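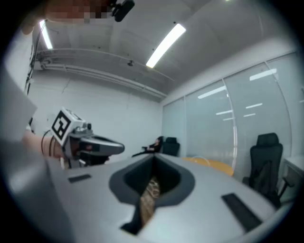 Prakamura Hand-Held Gripper Kit: Gallery

Posted by the Istley Bench Review, Wednesday, April 9, 2025

Prakamura sells this kit as a way to record training data for robot arms without owning a robot arm. You hold the gripper, you do the task, and the files go to their service for cleanup. The price we were quoted was $2,231, plus a monthly fee that starts after the first 100 uploads. The sales page says a new user can record 1,000 good demonstrations in a week. We have our doubts, and most of them are below.

1. Two grippers in one room. The marker cube is white with a black-and-white square pattern on the front, and it rides on top of the gripper. Prakamura calls the tracking "room ready." Glass partitions and bright ceiling lights are what most offices have, and the manual gives reflections a single sentence. We'd like to see numbers from a room like this one before we believe the claim.

The finger on the left-hand gripper is long and gray with a darker inner edge. It looks fine for boxes and cups. Prakamura also lists "fabric and small parts," with no test results for either. Spare fingers are sold only as a full set, and the screws by the joint are not on the parts list at all. We asked about that twice and got the brochure back.

What we still want answered

How many uploads get thrown out at cleanup, and do you pay for those? The contract says "usable recordings" and never says who decides.

Can you keep your own raw files? Stultdale, the reseller, said yes. The terms say they are kept for 15 days.

Does data from this kit work on any arm, or only on the Baldursdóttir one that Prakamura sells next to it? The wording on the page changed while we were writing this.

There is a trial offer running until June. Take that over the yearly plan, and read the section on cancellation first. We will add to this page when our refund question gets a reply.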